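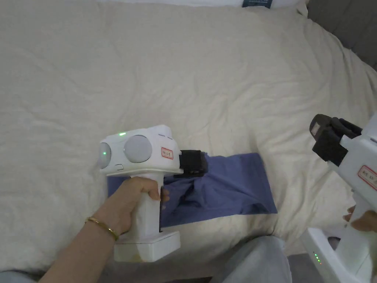 Spare room, cream duvet on

Winter duvets: is 200 quid daft?

urnside_lass
14/12/2019
Right, I need opinions before I lose my nerve. We've got family coming in January and our spare room is the coldest in Urnside (north facing, single glazing, don't get me started). I've been looking at goose down and the one I like is £200 in the Raltudell sale. Him indoors says a duvet's a duvet. Is it?

mrs_tog
Down every time! Mine's been going for years and it's still lovely. Get the size up from your bed if you can, stops the midnight tug of war.

Kołodziej
Disagree, sorry. I had down and it gave me a stuffy nose all winter, plus it won't fit in my machine. I bought wool from a little shop in Rostport and I'd never go back. Heavier, but it doesn't make you sweat.

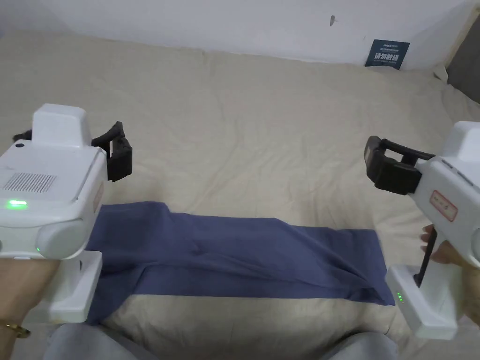 Dark blue cloth folded on the bed

urnside_lass
Ooh, hadn't thought about washing. Our launderette shut so it'd be a trek. Is wool itchy through the cover?

Kołodziej
Not at all. Mine gets an airing on the line and that's it.

mrs_tog
An airing is not a wash! Guests spill tea, I'm just saying. You could put a cheap one on for visitors and keep the posh one for yourself.

draughty_dan
You're all spending money in the wrong place. Thick curtains and a hot water bottle. I paid 244 for a fancy duvet once and the room was still freezing when I got out of it. 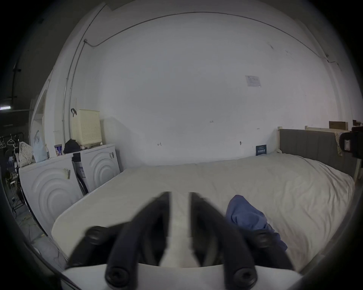 Duvet and grey headboard, blue cloth crumpled this time

mrs_tog
Well yes Dan, but she's asking about the bit where you're in it.

urnside_lass
Ha! I do like that grey headboard so whatever I get has to go with it. Leaning towards wool now, but can anyone tell me what weight to go for?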